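The House on Simdale Road
2023-01-28

I wasn't looking to sell when the letter from Zosia Home Buyers came through my door. It was a plain envelope with a handwritten-looking font, the kind you throw out with the pizza coupons. But I'd been paying taxes on my aunt's old place in Tratham since September, the furnace was shot, and I was tired of driving 268 miles round trip to check on a bucket under a drip. So I called the number!

Their guy walked through in maybe half an hour, poked at the porch, and made me an offer at the kitchen counter. Cash, as is, leave whatever you want behind. I said I'd think it over, and then I did what I should have done first, which was phone a regular agent. Kourkoulas Realty has been in town forever (their sign is on every other bench), and they told me to hold off for a few weeks and see what the market did.

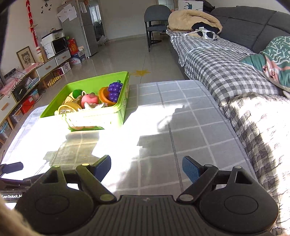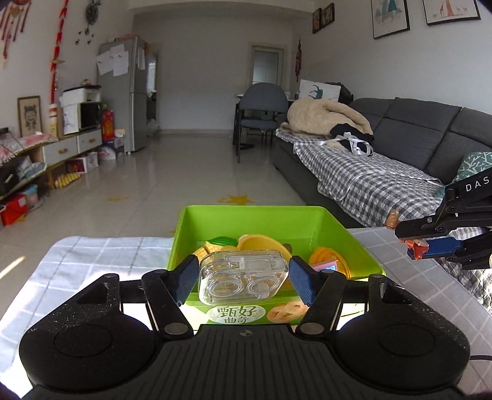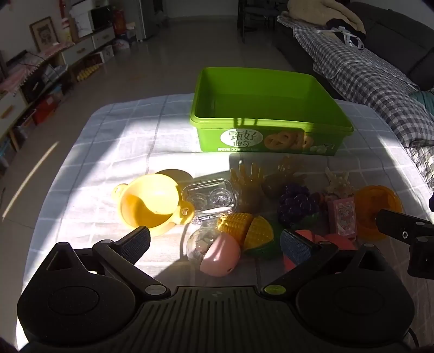
Toy food on a checked tablecloth, in strong sun.

The agent's plan was pretty modest. Haul out the carpet, paint the front rooms, leave the furnace alone and say so in the listing. I spent $2,487 on all of it, including the dumpster, and I still grumble about the dumpster. We had 6 showings the first weekend and two offers by the end of it – one of them from a couple who wanted the drafty back room for a sewing studio.

Would I tell you never to take the cash? No way. If the roof had been worse, or if I'd lived any farther off, I'd have signed that first afternoon and slept fine. Just get the second number before you do. Mine cost me a phone call, and then another $500 when the buyers' inspector found the water heater.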